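Household Packaging Label Claims: README and data card

Maintained by Leen Aoun
Last revised 16 July 2023

What this is

A table of 2,497 claims copied off household packaging: cereal boxes, shampoo bottles, detergent tubs, bin liners, snack bags. Each row is one claim, typed as printed, with a note on whether the pack itself gave any support for it. "Recyclable" is a claim. "Made with 30% less plastic" is a claim. A green leaf with no words next to it is not, although I went back and forth on that for weeks and I still think the leaf does most of the lying.

I started this after reading one too many reports that said shoppers are "confused" by labels. I don't think shoppers are confused. I think a lot of labels say very little, in a friendly font, and reading them correctly leaves you with very little.

What this isn't

It isn't a test of any product. I didn't melt, bury, weigh or compost anything. If a row says "unsupported", it means the pack gave no figure, no standard, no web address and no named scheme. The claim may still be true. Please don't write to a company quoting this table as proof of fraud. Someone did that with the first version and I got the reply.

It also isn't a fair sample of what's on sale. The packs came from two supermarkets, one discount store and the kitchens of people who were willing to save their trash for me. There is far too much breakfast food.

Where the rows came from

Batch one: 800 claims, typed by me from packs in hand. These are the rows I trust.

Batch two: the Sfeir collection, typed from photos of packs. Photos miss the back panel more often than you'd expect, and the back panel is where the small print lives. Treat "unsupported" in this batch with suspicion. Column photo_only is set to 1 for all of it.

Batch three: output from Vudonex, a text reader I tried on a free trial. It was sold to me as needing no checking. It read "biodegradable" as "bio gradable" and dropped percent signs wherever they sat close to a fold. I threw out 339 rows and fixed the others by hand, so the time saved was roughly nothing.

Columns

row_id — a number, not in any useful order
batch — 1, 2 or 3
pack_type — box, bottle, bag, tub, film, other
claim_text — as printed, including bad grammar
claim_group — recycled content, recyclable, compostable, reduced material, refill, vague
support — figure, scheme, web, none
photo_only — 0 or 1
checked — 0 or 1, meaning a second reading on a different day
note — free text, sometimes grumpy

The "vague" group is the biggest fight in the file. It holds things like "kinder to the planet" and "consciously packed". A reader at Prolden argued these aren't claims at all and should come out. I kept them. A company paid to have the words printed, so it presumably wanted them to do something.

Known problems

Claims on film are under-counted. Printed film creases, and creased print is hard to read and easy to skip. I skipped some in batch one before I noticed I was doing it.

The checked column is weaker than it looks. The second reader was me in nearly every case. Agreement with yourself is a poor measure, and I've stopped quoting the agreement score for that reason.

"Recyclable" depends on where you live and the table has no location column. I left it out to protect the people who gave me their trash. That was probably a mistake.

Bova tubs appear 12 times under slightly different names. I've merged what I could. If you count brands, count them yourself.

Box, sheeting, bottle, wrap 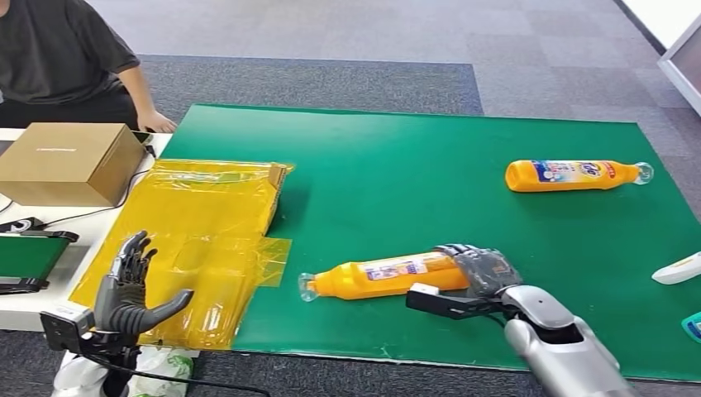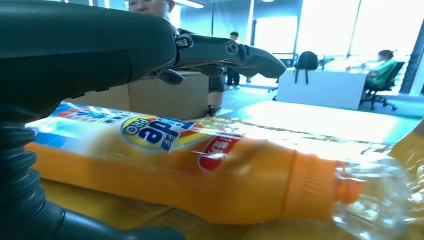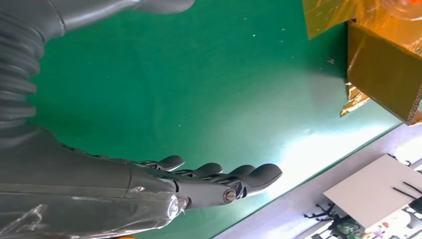 Using the table

It's a plain CSV, UTF-8, commas, quotes around claim_text. Spreadsheets will try to turn a few of the refill claims into dates. Import that column as text.

If you want a single headline number, I'd ask you not to take one. The share of "none" in the support column swings a good deal between batches, and most of the swing comes from how the rows were gathered. Use batch one alone or report the batches side by side.

Don't train a classifier on this and call it a greenwashing detector. I've had two requests to bless that idea. The labels record whether support was printed, and a model will learn which words go with small packs that have no room for small print.

Planned

A second pass in September, with the aim of passing 2,000 rows where photo_only is 0. A location column, coarse. An honest second reader, if one can be found who doesn't mind cereal.

Corrections

Send the row_id, what the pack says, and a photo of every side. "I think this is wrong" without the pack — I get plenty of those — goes in a folder I rarely open.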